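Category: Software > Manipulation & Planning
Print this thread | E-mail to a friend | Shares: 6

Thread: Learned policy vs. planner for pulling boards out of a slotted rack

panicker_s wrote:
We've been asked to evaluate the Gruvus stack for board handling. The job sounds dull on purpose. Boards stand upright in an antistatic rack, the arm takes one by the edge, lifts it straight up and puts it in a plastic bin. The vendor demo is one policy, end to end, camera pixels in and joint targets out, and the pitch is that you throw away your planner, your slot model and your calibration.

I don't buy it. I've spent years cleaning up after people who threw away their calibration. But my manager, Uwe Rieger, likes the videos, so I have to come back with something better than a bad mood. Has anyone run it on thin parts in tight slots? I mean logs, failure cases, that kind of thing. I have the marketing PDF already.

ilse_e wrote:
We did the evaluation at Harms last November and are still at it on and off. The approach is fine. It finds the board and gets fingers to the edge without any slot model, and I would not have bet on that. Where it falls down is the moment of contact. The policy has no notion of which way the slot runs, so once it touches the board it will happily push along whatever direction the training data liked. With the rack square to the table you can't tell. Turn the rack and you can.

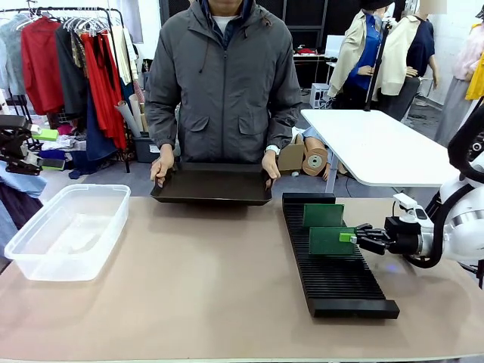

Does the policy need a force signal to get a board out of a slot cleanly?
For anything tighter than a loose fit, you want one, even if all it does is stop the motion and hand over to a compliant lift.

That's the short version of what I told my own boss. The long version is that we log commanded pose against measured pose, and on a turned rack the gap between the two opens up as soon as the controller fights the slot wall. The network doesn't see any of that. It keeps asking for the next waypoint.

gw_hamel wrote:
Disagree with half of this. "No notion of which way the slot runs" is a data problem. If every training episode has the rack square, of course it learns square. We trained on 3000 episodes with the rack thrown down at random angles and the pull direction came out right most of the time. You're describing an undertrained policy and blaming the method.

ilse_e wrote:
"Most of the time" is carrying a lot there. What was the number?

gw_hamel wrote:
Depends how you score it. If a second try counts as a success, very good. If it doesn't, less good.

cm_lau wrote:
So less good.

Every one of these threads goes the same way. The success rate is over 100 trials, the trials are reset by the person who trained the thing, and "success" means the board ended up in the bin at some point. I wrote an ordinary planner for Jondon that fits a line to the ribs, takes the slot direction from the line and pulls straight up from there. It's boring and it took me two weeks. When it fails it tells me which check failed, and I can read it the next morning.

gw_hamel wrote:
And how does your line fit do when somebody stands next to the table in dark clothes, or there's a shiny bin behind the rack?

cm_lau wrote:
It ignores them. I crop to the rack before I fit anything. That's sort of the point of having a step you can look at.

panicker_s wrote:
Useful, thanks, both sides. Chih-ming, does the crop come from a fixed view or from the wrist? We only have budget for one decent camera and I keep going back and forth.

cm_lau wrote:
Wrist. A fixed view loses the slots behind the arm right when you need them. 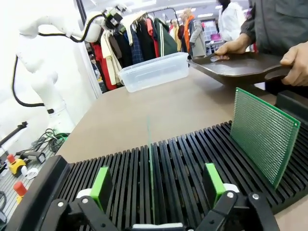

My complaint about wrist views is what people feed them into. A segmenter that was trained on top-down shots of boards has learned "big green rectangle" and not much else, and it will give you a lovely mask with a confidence score to match. Then look at the two boards standing in that rack: the one on the right shows its whole face with all the little holes, and the one near the center is edge-on, a thin green line between black ribs. Both are boards, both have to come out, and I would want to see what the model says about the thin one before I signed anything. Green finger pads in the same view won't help a detector that leans on color either.

gw_hamel wrote:
The pads are easy. You know where your own gripper is, so mask it with the kinematics.

cm_lau wrote:
Sure. Using the calibration we were told we could throw away.

gw_hamel wrote:
OK, that one I'll give you.

ilse_e wrote:
For what it's worth, the edge-on case was our worst one at Harms. We ended up with a hybrid nobody loves. The policy does the reach, a dumb state machine watches for contact, and the lift is scripted along the slot plane. The Gruvus people didn't like hearing it and called it "a transition architecture."

panicker_s wrote:
That's going in my report word for word. Did you have to fork their runtime to take control away mid-episode?

ilse_e wrote:
Yes, and the patch breaks with every release. If you go this way, pin the version and test the handover before anything else. Ours once handed over with a stale pose and the arm jumped. Small jump, but I've kept a hand near the stop button since.

edgate_user wrote:
We use the same runtime at Edgate and never had to fork it. There's a preempt call. Badly documented, but it's in there.

ilse_e wrote:
Does it flush the action queue? Ours didn't.

edgate_user wrote:
Let me check on Gruvus 2 and get back to you. I may have been lucky with short queues.

Comments: 17 | Print | E-mail this page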